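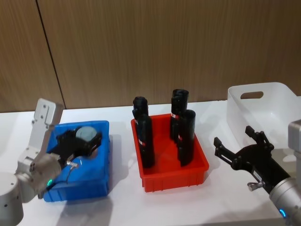 Sorting means putting things that are alike together. First you pick a rule. It might be color, size, shape, or what the thing is used for. Bins help you keep the groups apart, and it is easier if each bin is a different color, like the blue, red, and white ones on this table. The black bottles are all standing in the red bin.

Try it at home with 2 bins and a pile of toys. When you finish, mix the toys up and sort them again with a new rule. Did any toy change bins?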